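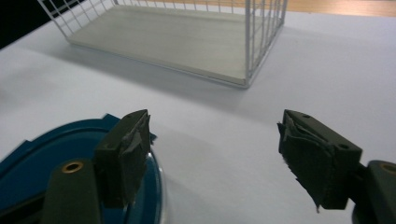

A white wire basket on the worktable at the Estow tidying room.

ESTOW — The Estow Home Library will open its doors this November with a simple idea: before you buy another bin, borrow one and see if it suits your shelf. The lending room, run by the Ostapchuk Center on the lower floor of its building, starts out with 121 baskets, tubs, trays and crates that residents can take home for up to 8 weeks at no charge.

The program is called Pokier, a name that came out of a planning meeting where someone complained that her pantry was getting pokier by the year. It stuck, and it is now painted on the door.

Anyone who has tried to organize a closet knows how it tends to go. You measure (or you don't), you come home with a stack of matching containers, and half of them turn out to be an inch too deep for the shelf. They end up in the garage holding other containers. Pokier lets people test a basket in the spot where it's going to live, fill it with the things that will really go in it, and bring it back if it's wrong.

Open-top wire baskets have been the early favorite among the households that helped us try out the idea over the summer. It's easy to see why! You can tell what's in them without pulling them down, they let air move around onions and potatoes, and a wipe with a damp cloth takes care of most of what lands on them. Several families asked for a flat panel in the bottom so that small things like seed packets and batteries wouldn't tip or slip through, and we're glad to offer panels with the wire baskets in the collection.

Round containers were a slower sell at first. They don't pack tightly side by side, and people who like straight rows are suspicious of them. But they did very well under sinks and in deep corner cabinets, where you want to reach in and turn a thing around to get at what's behind it, and one household used theirs for nothing but dog leashes and loved it.

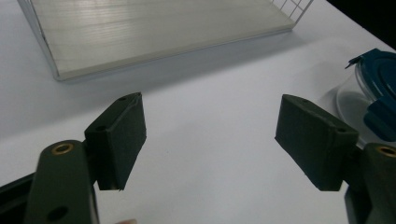
Clear space on the white tabletop at Estow.

The center of the lending room is the table. We kept it plain and pale on purpose, and we try to keep plenty of it free, so that visitors can bring in a drawer's worth of stuff from home, spread it all out and sort it before choosing anything. Our drop-in hosts suggest starting with one drawer. People who bring one drawer usually finish, and people who bring four go home with four bags.

Hosts will be on hand during every open session. They won't tell you what to throw away. They can show you how to measure the inside of a cabinet (go by the door opening, and mind the hinges), how to nest a smaller tub in a larger basket, and how to label wire, which is trickier than it sounds. Paper tags on a loop of string have worked best for us so far. Stick-on labels fell off almost everything.

Ernico, a small household goods shop two blocks from the center, gave the first 40 pieces in the collection and has lent us shelving for the room. The rest came from residents who answered our call in the spring, and we want to thank every one of them. The range is wonderful: deep crates, shallow trays, a set of tubs with lids that really close, and some odd shapes we can't wait to see put to use. 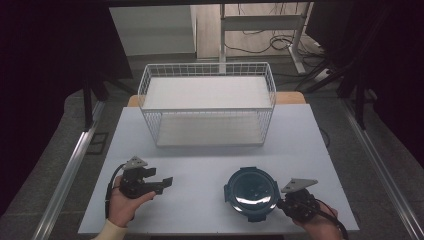 Two practice evenings are planned for the opening month, both starting at 6 p.m. The first is for kitchens and pantries and the second for entryways, with winter boots very much in mind. Each one runs for 2 hours, and there's time at the end to check out whatever you'd like to take with you. Children are welcome and have so far been better at sorting than their parents.

Borrowing is open to anyone who lives in Estow. Bring something with your address on it and you'll get a card on the spot. Each card covers up to four pieces at once. Please return them empty and wiped down, and tell us at the desk if anything has bent or cracked. We'd much rather hear about it than find it on the shelf later.

Donations of clean, sturdy containers are still welcome at the front desk during regular building hours. We have enough shoeboxes.

About the Ostapchuk Center
The Ostapchuk Center offers classes, shared tools and meeting space to residents of Estow. Pokier is its newest lending program, joining the seed shelf and the sewing room.

Press inquiries: Ostapchuk Center front desk, Estow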